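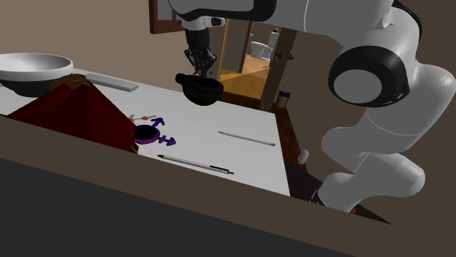 Autumn Safety Inspection, Guest House Flonden
Checked by: Lorenz Hofstetter
Second signature: Annelies Stöckli
Date of inspection: Saturday, October 26, 2024

The marks are the same as last year. OK means no work. REPAIR means it must be done before the next guests arrive. WATCH means we look again in spring. My comments are under each point, please read them also when the mark is OK.

1. Kitchen

1.1 Gas shut-off valve can be reached and turned by hand – OK
It turns easily. The label is faded and I wrote a new one.

1.2 Gas hose, date and condition – REPAIR
No cracks, but the printed date is over. Aigner has the correct length in stock. Please do not order the longer one again, it makes a loop behind the stove and touches the hot side.

1.3 Fire blanket on the wall – OK
It hangs now beside the door. Before, it was above the stove, where you would have to reach over the flames to get it.

1.4 Dishes and bowls checked for chips – WATCH
I put away two soup plates with sharp edges. The small bowls are good. Guests stack the heavy bowls on the top shelf, and a short person must pull them down over the head. Heavy ones should stay below shoulder height.

1.5 Refrigerator temperature – OK
Left closed for one hour, then measured.

2. Stairs and corridor

2.1 Handrail firm on both floors – REPAIR
The lower bracket on the cellar stairs moves when I lean on it. The screw is good but the hole is too wide. It needs a bigger plug.

2.2 Edge strips on the steps – OK

2.3 Emergency light stays on for 15 minutes without power – OK
I waited the full time with my watch. Upper floor was a little weaker at the end but still enough to see the steps.

2.4 Nothing stored in the escape way – REPAIR
There were two ski bags and a folded baby bed. I moved the bed to the linen room. The ski bags belong to the family from Zirnton and somebody should call them.

3. Heating and cellar

3.1 Oil level – OK
1,000 liters. In my opinion this is enough until January if the winter is normal.

3.2 Burner hours written down – OK
2,340 hours on the counter. The last service sticker is from Clullcombe and it is still valid.

3.3 Carbon monoxide alarm, test button – REPAIR
It gave only one short sound. I changed the battery and tested again, with the same result. The alarm must be replaced, not only the battery. Until this is done the heating room door to the corridor stays closed and room 8 is not rented.

3.4 Floor drain free – OK
Leaves removed from the outside grate.

4. Bedrooms

4.1 Smoke alarms tested in every room – OK
All of them are loud. In room 3 somebody had put tape over the opening, probably because of cooking smell. I took it off.

4.2 Windows open fully and close – WATCH
Room 5 is stiff. I used some wax and it is better, but the wood has grown with the damp.

4.3 Sockets and lamps – OK
One reading lamp had a loose switch. I removed it from the room and it is on the workbench.

5. Paper and signs

5.1 Emergency plan on the inside of each door – OK
The meeting point is still correct, under the big walnut tree.

5.2 First aid book complete – WATCH
There are two entries without a name or a date. Please write every small cut on the same day, and use a pen. Pencil was used in summer and I can hardly read it now.

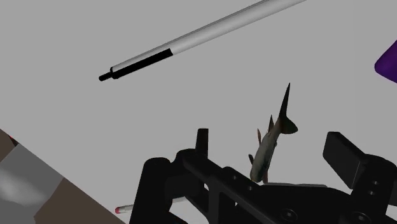 5.3 Telephone list beside the entrance – REPAIR
The number of the plumber is old. Annelies has the new one.

6. Outside

6.1 Gutter over the entrance – WATCH
It drips at the left corner. When it freezes, this makes ice exactly on the first step.

6.2 Salt and shovel ready – OK
The salt bucket is full. The shovel handle is new.

6.3 Outdoor lamp with sensor – OK

Remark from Annelies Stöckli: I agree with all points except 4.2. A guest must be able to open the window in room 5 with one hand, so I would mark it REPAIR. I can ask the carpenter when he comes for the handrail.

Answer L.H.: Agreed, changed to REPAIR in the copy for the office.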